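The Case for Leaving the Carpet Alone

When an institution has money to spend on its building, the floor is usually the first thing to be discussed and the last thing to be understood. Our offices at Plarnow are a fair example. In February the property group circulated a proposal to remove the carpet from the shared rooms on the second level and replace it with a hard surface. The proposal runs to 19 pages. It contains a good deal on appearance and very little on how the rooms are used.

It is the view of this column that the carpet should stay.

The arguments for removal deserve a fair hearing. Hard floors are easier to mop. They photograph well, and visitors tend to read them as new. The proposal also notes that carpet holds dust, and that the present one has faded unevenly near the windows. None of this is in dispute. A floor that receives strong light every afternoon will look different from one that does not, and anyone who has moved a cabinet after several years knows how plainly the old color shows underneath.

What the proposal leaves out is sound. The shared rooms are used by people who must think and talk within a few yards of one another. A low-pile carpet absorbs the scrape of a chair, the dropped pen and the steady traffic of shoes. When the Koutsoukos wing lost its carpet, the complaints began within the month, and they were not about the color of the tile. Staff moved their calls into the stairwell. Rugs were then bought to quiet the rooms, and the rugs curled at the corners and had to be taped down. The wing now has a hard floor, several rugs, and a standing order for tape.
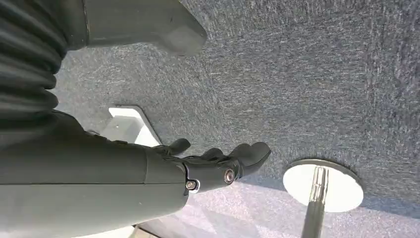
Furniture is the second matter. Much of what we own was chosen with carpet in mind. Stands and tables on a single pole with a flat round base sit quietly on a short, dense pile, and they can be shifted a few inches without leaving a mark. On a polished surface the same piece will slide when leaned upon, and grit caught beneath the base will scratch in a circle. The property group's answer is felt pads. Pads wear through, and they come off when furniture is dragged, as furniture always is. The inventory lists 384 movable items in the shared rooms. A plan that depends on each of them keeping its pads is a plan for a floor that will soon need refinishing.

The third matter is cost, where the proposal is at its weakest. It compares the price of new flooring with the price of new carpet, and finds the two close enough to justify the change. The comparison is a false one. The choice before us is between new flooring and proper care of the carpet already in place. Nisuvo, the firm that cleans the building, is currently engaged to vacuum the shared rooms and to treat stains on request. It is not engaged to clean them deeply. The last full cleaning anyone can find a record of took place before the present furniture arrived.

It would be sensible to correct that first. The modest course is a deep cleaning, followed by the replacement of worn sections. Our carpet was laid in squares for exactly this purpose, and 323 spare squares remain in the Mikum storeroom, bought at the time and never opened. They will be a shade brighter than their neighbors for a while. This is a small price, and in a working room few will look down long enough to notice it.

There is a wider point about how such decisions are reached. Blue-gray speckled carpet has few admirers. It was selected because it hides lint and coffee, and it does both well. Materials of this kind are easily voted out, as their merits are felt only when they are gone - by which time the contractor has been paid. A building's plain surfaces ought to be judged by those who spend the day on them, and the proposal reports no conversation with any of these people.

The property group has asked for written comments before it meets again. Readers who use the shared rooms are urged to send them, and to say something about noise.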